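Etton Wool & Fleece Wash, 17 oz bottle
Made by Siltus
Item 121
In stock, usually packed within 4 days

I started selling this one in May after using it at home all winter, and I'm a bit of a convert! My old powder left my fleeces feeling kind of crunchy (you know the feeling, like a towel dried on a radiator), and I'd more or less given up on the older ones. Etton is a thin, clear liquid with a light smell, somewhere between cut grass and plain soap, and it fades once things are dry.

One capful does a normal load. For a sink wash I use half that, and even then I get plenty of suds. The cap has a line inside for the half measure, but it's hard to see in bad light, so I went over mine with a marker.
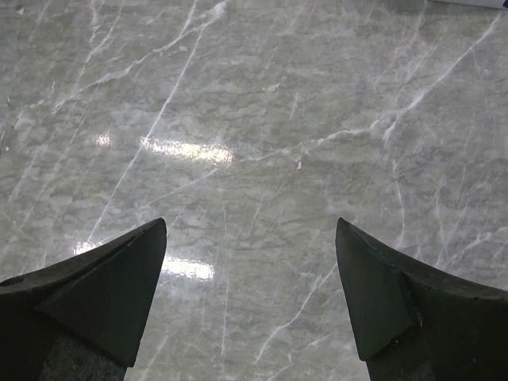 It works in top loaders and front loaders. Cool water, gentle cycle, no fabric softener. Softener coats the fibers and makes fleece go flat, and I really wish I'd known that before I ruined my favorite pullover. Zip everything up first and turn it inside out. If you're washing real wool, skip the spin or keep it very short, then roll it in a towel and press.

I get almost 50 loads from the big refill pouch, which I sell separately. The bottle is the same one Vieira uses for their dish soap, so if you have one of their pumps lying around, it'll screw right on.
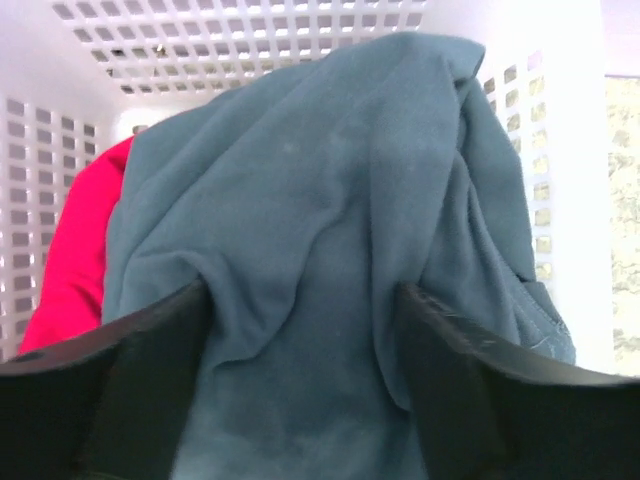
A few people have asked how it compares to the Jurkness bar. I like both! The bar is better on collars and cuffs, where you want to rub something in, and it travels well. For whole loads I'd go with the liquid every time. It rinses out faster and there's no grating involved.

Please don't use it on silk. The label says you can, but my scarf came out dull and I'm not risking another one.

Ships in a padded box with tape over the cap. Returns are fine if the seal isn't broken.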